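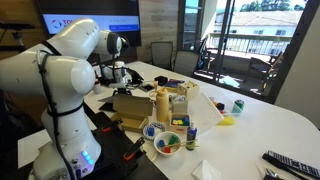 Friday. Started on the Duncombe set after lunch. The job is to get every small object written down, put back with whatever it belongs to, and ready to go over to Nevness with the rest of the tabletop things. The old list is no help past the first page, so I'm starting a new one. The big white table is the only surface long enough, and it filled up fast. The blocks in the open wooden tray are the easy part, yellow, blue, red and green, and they have a home already. The trouble is the strays. There's a blue cube on the patterned plate and three more blocks in the white bowl, green, blue and red, and I can't tell from the old list if they are spares or part of the set. Left them where they are until Hanne has looked.

Weighed the block tray full, without the strays: 1,958 g on the kitchen scale. Writing it down so we can tell at the other end if anything fell out. The scale drifts a little when it's cold, so take the last digit lightly.

Rule for now, agreed with Hanne Laxdal by phone: anything that could roll goes in the bowl. Anything with liquid in it stays upright and travels separately. The bowl and the plate count as objects too and need their own lines on the list. I forgot this last time and we were short one bowl on paper for most of February.

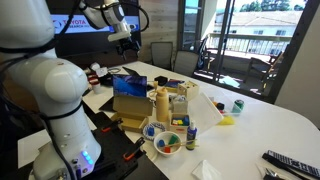
Middle of the table, mid-afternoon. Bowl with the brush across it, spray bottle to the right.

Bottles. The tall tan one and the little one with the blue label are both on the new list under "containers." I'd like the spray bottle emptied before it goes anywhere. Wipe the pump, leave the cap off overnight.

The brush is a question. Thư has it under art things and I had it under kitchen, going by what was stored next to it. Hers is the better guess. Moved it on the list, left it on the bowl. The yellow sponge is a consumable and doesn't get a line. Put a new one in at the other end.

The wooden things want wrapping. Dradesano tissue is fine for the blocks, but the larger pieces got scuffed on the Hafstein trip with only tissue around them. Use the gray felt. There are 2 sheets left on the shelf by the sink, and I cut one in half for the crate.

Called the cardboard box "box A" for now. It's good and square but I don't trust the bottom seam. Tape it both ways before anything heavy goes in. Nothing in it counts as packed yet, whatever the flaps look like.

Laptop goes on the list as well. I had left it off as office equipment, but Thư Doãn says it traveled with the set before and was missed when it didn't. Line 312, "laptop, Dell, silver." Charger still to be found. 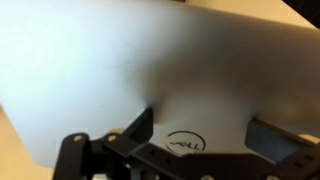 Line 312, back of the lid.

Clean the lid with the dry cloth only. The spray leaves streaks on that finish and then you have to do the whole thing again. It gets a sleeve and goes in last, flat, on top of the felt.

4:30, went over the near middle of the table. I want the closed laptop and box A kept together there, with the wooden figure and the block tray behind, and everything to the other side of them treated as not checked.

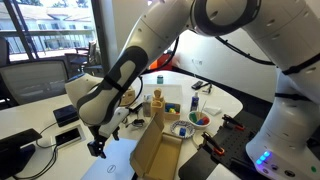 The thin black cables by the table outlet need labels before they get unplugged. Masking tape and a marker will do.

To do Monday:
Hanne to decide on the strays in the bowl and on the plate.
Tape box A.
Look for the charger, try the drawer under the printer first.
Ask Nevness if they want the soda can or if they'll use their own.
Copy the new list out clean and send it to Thư.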